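Reading a Costume Exhibition: Labels, Mounts and Light
Course handout 6, Introduction to Museum Dress Display
Prepared by Athina Balaskas, revised 16 Dec 2025

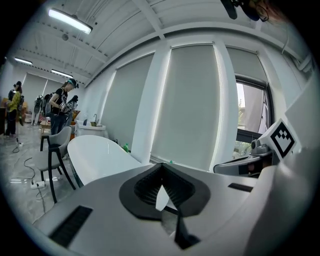
This handout covers the material needed for the second assignment. It assumes that you have read handout 5 on storage and that you know the terms toile, grain, bias and selvage. Accessories other than gloves and shoes are dealt with in the May block and are left out.

1. What a dress exhibition has to do

A garment was made to go on a body that moved. In a gallery it goes on a body that does not. Most of the decisions discussed below follow from that difference. The display must hold the garment in a believable shape, carry its weight without strain on seams, keep light and dust within limits, and still let a visitor see how the thing was cut and sewn.

These demands conflict. Good support often hides the inside of a bodice, where most of the evidence of making is found. Low light protects dye and makes black wool unreadable. A case keeps fingers off and puts a reflection between the visitor and the hem. Your written analysis should identify which demand was given way to in each instance, and should say so plainly.

2. Mounts

2.1 Full figures. A standard shop mannequin is rarely usable for historical dress. The shoulder line is too square, the waist sits at the wrong height, and the bust is fixed. Where a commercial figure is used, it is normally bought undersized and padded out with polyester wadding under a smooth cotton jersey cover. Padding is built up in thin layers, each one feathered at the edge. A single thick layer leaves a ridge that shows through silk.

2.2 Cut-away forms. The form is trimmed along the neckline and armholes of the garment so that no mount is visible from the front. This is the usual choice when the curator wants the dress to read as an object. It takes longer to prepare and can be used for one garment only. Note the effect on sleeves: with no arm inside, a sleeve needs its own support, generally a rolled tube of net or polyester film.

2.3 Flat display. Used for fragile pieces, for fragments, and for anything with weighted silk that has begun to split. The board is slanted at a low angle. A slope that looks mild in a drawing can still let a heavy beaded piece creep downward over the run of a show, so the fabric covering the board should have some nap to it.

2.4 Understructure. A skirt made to be worn over a crinoline or bustle will not hang properly without one. The replacement is made new, in washed cotton and boning, and does not need to copy a period example. It needs to give the right outline. Check the hem. If the hem is level all the way round, the understructure is probably correct. If it dips at the back, the support is too flat.

Iolo Mostyn's rule, which he gave to the first year group and which is still useful: dress the mount, photograph it from four sides, leave it overnight, and look at it again before anyone signs it off. Fabric settles.

3. Light

The figure to remember is 50 lux. It is the level commonly used for dyed textiles on open display, and the assignment brief takes it as the maximum. It is measured at the surface of the garment, on the part nearest the lamp, with the meter facing the source. A reading taken at the label or on the floor of the case has no value.

Light damage adds up. A gown shown for twice as long at the same level has received twice the exposure. For this reason, a level has no meaning in a report without the hours that go with it.

Worked case. The Rarach gallery show ran for 2,912 hours with the lamps on, counting cleaning and private views. At 50 lux this gives

50 x 2,912 = 145,600 lux hours

Had the lamps been set at 80 lux, the total would have been

80 x 2,912 = 232,960 lux hours

The difference is 87,360 lux hours. A visitor walking in from a bright lobby would notice the change in level for a minute or two. The silk would carry it permanently. When you write up your own case, show the multiplication and state how the hours were obtained. Opening hours alone will understate the total.

Methods for making a low level feel brighter:

Step the light down through the entrance so that eyes adjust before the first case.
Keep wall color dark or middling. A white wall behind a dark coat closes the pupil and the coat turns into an outline.
Light from the side for texture. Quilting, cording and whitework vanish under flat front light.
Keep lamps outside the case, where their heat does not reach the textile.

4. Labels

4.1 Length. Object labels in this course are limited to 80 words, not counting the title, date, material and accession lines. Group panels may run longer.

4.2 Order of information. Start with what the visitor is looking at and can check by eye. Then give use, maker and wearer, where known. Leave technique until there is a visible feature to attach it to.

Weak: "An important example of the dressmaker's art, this elegant gown reflects the changing tastes of its time."

Stronger: "The pleats at the back fall from a single seam between the shoulders. They were stitched down only as far as the waist, so the fabric opens out when the wearer walks."

The first could hang beside nearly any gown. The second belongs to one.

4.3 Attribution. "By," "attributed to," "workshop of" and "in the style of" are four separate claims. A maker's tape at the waist supports "by" only if the tape is original to the garment. Look at the stitching that holds it. Tapes were moved from worn-out dresses to new ones, and copied.

4.4 Type. Low light calls for larger type and strong contrast. Pale gray on white fails at the levels given in section 3. Set labels where a seated visitor can read them, and do not put them at the foot of a plinth.

5. Case study: the Lopes glove group

The group came to the teaching collection from a theatrical costumer, Lopes, and includes stage gloves alongside gloves for street wear. Melina Kontogiannis cataloged it and separated the two by three signs: the length of the thumb gusset, the quality of the stitching on the inside of the fingers, and the presence of makeup residue at the cuff edge.

The first display laid every glove flat, palm down, in rows. It was tidy and told the visitor very little, as the gussets are on the palm side. The revised display mounts one glove of each pair on a padded hand form and lays the other palm up beside it. Both can then be compared without handling. The cost was case space, and part of the group went back to storage.

Pádraig Hennessy has argued in seminar that the stage gloves should not be shown with the street gloves at all, on the grounds that costume imitates dress and confuses the visitor. Afia Fiadzo takes the opposite position: a stage glove records what an audience was expected to recognize from a distance, and this is evidence about dress in its own right. Both positions can be defended. The assignment does not ask you to settle the matter, but an answer that ignores it will lose marks.

6. Sponsors and product names

The touring show Roltodance, on dress made for social dancing, is a useful example of a title that does not describe its contents. Visitors expected film and music, and the show was chiefly shoes and hems. Look at the wear patterns in the catalog plates: the sole is worn under the ball of the foot, and the hem is frayed at the inside edge, where a heel caught it. Copies are on the reserve shelf with the Brornon mount-making manual. The manual's chapter on feathering wadding is the one to read. Its chapter on adhesives is out of date and should be skipped.

7. Assignment

Choose one garment on public display. Write an analysis with the following parts:

(a) Mount type, with a sketch of the outline from the side.
(b) Support for sleeves, hem and any heavy trim.
(c) Light direction and apparent level. If you have no meter, say so and do not guess at a number.
(d) The existing label copied out in full, followed by your own version within the limit in 4.1.
(e) One decision you would change — with the cost of changing it.

Submit 2 copies, one with your name removed for second marking. Sketches may be in pencil. Photographs are accepted in addition to the sketch and do not replace it. Check the gallery's rules on tripods and flash before you go.

Reading for next session: handout 7, sections 1 to 3, on shoes and the support of straps.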